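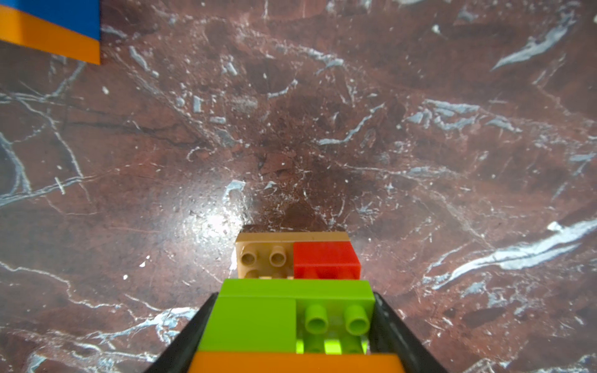 Why Every Town Council Needs a Scheduler

Friday, November 1, 2019
By Genji Kuroda

Print this article | E-mail to a friend

Ask the people of Brimthorpe what they remember about the new library and they will tell you about the car park. It was finished first. For most of one winter there was a lovely sealed car park, with line marking and young trees, beside a paddock where the library was meant to be. Delivery trucks had to cross it to reach the site, and by spring it needed doing again.

I love this story, and I tell it at every chance I get, because it is such a clear picture of what scheduling is for. The car park crew did good work. They came in on budget and they were on time by their own calendar. What was missing was a single person whose job it was to put all the calendars side by side and say, "Hang on, the cranes are coming through here in August."

Schedulers have been doing this on big industrial jobs for decades. On a refinery shutdown or a rail tunnel you will find a whole room of them, and they are some of the most interesting people on the site (bring cake, they will tell you everything). Local government has been slower to catch on. A council will hire an engineer, a quantity surveyor and a communications officer for a new pool, then leave the program of works to whoever has a spare afternoon and a copy of the spreadsheet.

Prirnden did it differently, and that's why I spent a good part of October up there. The town is replacing its water mains, street by street, over 25 months. The full schedule runs to 787 activities. When the council's first scheduler started, the old version had 94, and most of those were things like "Stage two works" with a start date, a finish date and nothing in between.

You can't manage "Stage two works". You can't ring a plumber about it. Break it down, though, and suddenly there's a line for the traffic permit, a line for the valve order, and a line for letting the bakery know its water will be off on a morning when it isn't baking. Each line has an owner and each one is tied to whatever has to come before it. That tying together is where the magic happens!

Schedulers call it logic, and it's worth learning to read even if you never build a schedule yourself. Most links are plain: finish the trench, then lay the pipe. The clever ones involve overlap or a lag, such as letting concrete cure for a week while the crew gets on with the next corner. Follow the longest chain of linked work from start to end and you have the critical path. Slip a day on that path and the whole job slips a day. Slip a day anywhere else and you may have room to absorb it, which schedulers call float.

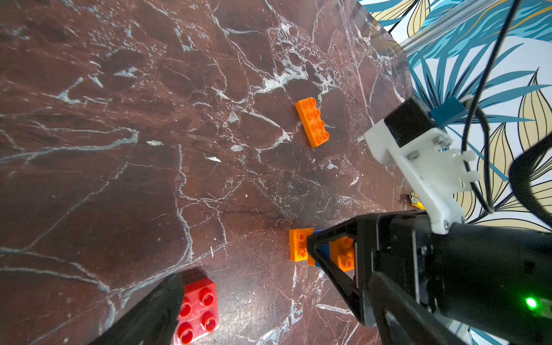
Float is where councils get themselves into strife. Everyone sees a bit of slack in the program and everyone quietly spends it. The designer takes a week, the supplier takes another, and by the time the contractor turns up there is none left. Prirnden's answer was to publish the float figures every fortnight, on one page, in a table that councillors could understand. Arguments about who was late got shorter almost straight away, and the meetings got noticeably friendlier.

They use a program called Skatel, and the update cycle is known around the office as the Moon, for the simple reason that it comes round regularly whether you are ready or not. I sat in on one. It took most of a morning, with three foremen on the phone and a good deal of toast. Each was asked what had started, what had finished and how many days were left on anything still open. Percent complete didn't come up at all. I was delighted, having lost years of my life to tasks that sat at ninety percent.

Smaller councils tell me they can't afford a full-time scheduler, and I understand that. Two or three could share one, though -- a regional arrangement, a day or two a week each, much as some already share a building surveyor. A fairly junior person with good training and the nerve to ring people up would make a start. Give them a seat at the table before the tender goes out, when the order of things can still be changed with a pencil.

Brimthorpe, I'm pleased to say, is advertising now. The library is open, the car park has its second coat, and next year's project is a footbridge over the creek. The approach paths are down to be built last.

Contact us | Copyright 2019. All rights reserved. | Back to top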